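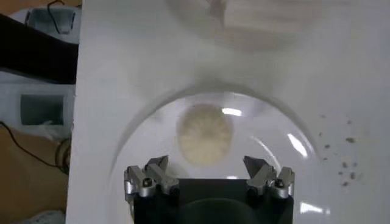

Rizal Wattimena escreveu:
> Eu cá continuo a preferir o tabuleiro com rebordo. A taça é bonita, mas
> com mais de uma bola lá dentro fica tudo amontoado no meio e as crianças
> mais pequenas puxam-na para o colo. E transparente em cima de mesa branca,
> quase não se dá por ela! Os meus netos passam-lhe a mão por cima à procura
> da borda. Alguém experimentou mesmo as taças baixas durante uma tarde
> inteira, ou estamos todos a falar de cor? Se sim, digam-me que bolas usam,
> que as minhas de borracha saltam para fora à primeira.
>
> R. W.

Olá Rizal, olá a todos,

Experimentei, sim senhor, e mais do que uma tarde! Ando há semanas para escrever isto e a tua mensagem deu-me o empurrão que faltava.

Começo pela taça, que é onde discordamos. A que tenho usado é de plástico transparente, baixa, de boca larga, com fundo plano. O fundo plano faz uma diferença enorme: pousa-se uma bola no meio e ela fica no meio, com espaço livre à volta para os dedos entrarem. Nas taças de fundo redondo (tenho três, herdadas do tempo em que fazia gelatina para meio bairro) a bola volta sempre ao mesmo sítio, o que tem a sua graça, mas a criança nunca chega a decidir onde a pousar. E para o jogo de tirar e pôr eu quero mesmo que ela decida.

Quanto a ser transparente sobre branco, percebo a queixa, e no entanto foi isso que me conquistou. O rebordo é só um risco acinzentado, com um brilho aqui e outro ali, e a única coisa que salta à vista é a bola bege. Com o meu tabuleiro às riscas, a minha sobrinha ficava a seguir as riscas com o dedo e esquecia-se do resto. Para quem precisar de ver melhor a borda, um pano escuro por baixo resolve, ou uma tira de fita de papel colada por fora, que se tira sem deixar cola se não ficar lá muito tempo.

Agora as bolas. Larga as de borracha, pelo amor de Deus! Para taça baixa quero bolas macias, com alguma textura, um bocadinho felpudas, que não saltem e que se deixem apertar. E nem precisam de ser perfeitas – eu até gosto mais das que saem ovaladas, porque rolam torto e fazem rir. A cor também conta: bege, areia, cinza claro, tudo cores calmas que convidam mais a tocar do que a atirar. As vermelhas, cá em casa, vão parar atrás do sofá em menos de nada.

As minhas são feitas em casa, de lã cardada, e a receita é esta, para quem a pediu em abril e ficou sem resposta (desculpem!):

Com 100 gramas de lã faço 8 bolas pequenas, ou menos se as quiser bem recheadas. Separo a lã em porções, enrolo cada uma muito apertada, e vou molhando com água morna e um pouco de sabão azul e branco. Primeiro quase sem força, como quem segura um passarinho, e só quando a superfície começa a agarrar é que se aperta a sério. Enxaguar em água fria, espremer numa toalha, deixar secar dois dias à sombra. Se abrirem uma fenda, não deitem fora: põe-se uma mecha fina por cima e volta-se a enrolar com sabão. Fica lá uma costurinha que as crianças descobrem logo com a unha e adoram.

Os jogos que têm resultado melhor:

Uma bola só, uma taça só. Tirar, sentir, voltar a pôr. Parece pouco, mas com os de dois anos dá para imenso tempo, desde que não estejamos nós em cima a dizer «e agora põe aqui».

Duas taças, uma bola. Passa de uma para a outra, primeiro com a mão, depois com uma colher de sopa, depois com a pinça da salada. A pinça é o grande sucesso! Como a bola cede, agarra-se bem, e como a taça é baixa não batem com o pulso no rebordo.

Taça e lenço. Tapa-se, mete-se a mão por baixo e adivinha-se o que lá está. Com três ou quatro bolas de tecidos diferentes fica mais difícil do que parece, e eu própria já perdi contra um miúdo de cinco anos. (A própria sou eu, Marta, que escrevo do correio do Sutrisno Goh enquanto o meu não volta a funcionar. Respondam para aqui à mesma.)

Sobre o amontoado de que te queixas, Rizal, creio que o problema é a quantidade. Nós, adultos, enchemos sempre demais. Tira tudo, deixa uma, e vê o que acontece.

Limpeza: taça com água morna e detergente da loiça, pano macio, nunca a parte verde do esfregão. Risquei uma assim e perdeu o brilho todo, ficou com ar de aquário velho. As bolas lavo-as à mão e seco-as ao ar. Com bebés que levam tudo à boca guardo as de lã no armário e não há discussão. E tamanho, já agora: nada que caiba inteiro na boca de uma criança, mesmo com um adulto sentado ao lado.

Para o encontro da Maluleke levo duas taças e um saco de bolas, mais lã para quem quiser fazer as suas. Precisava que alguém levasse toalhas velhas e uma bacia grande, que a minha não cabe na mochila. O Rizal pode trazer o tabuleiro com rebordo, e fazemos a comparação lado a lado, com netos e tudo!

Ah, e uma pergunta minha: alguém já tingiu lã com casca de cebola? Queria um bege mais quente do que o natural e na minha única tentativa saiu-me um laranja que assusta. Usei 400 gramas de cascas, o que se calhar explica muita coisa.

Um abraço grande,
Marta
(pelo endereço de Sutrisno Goh)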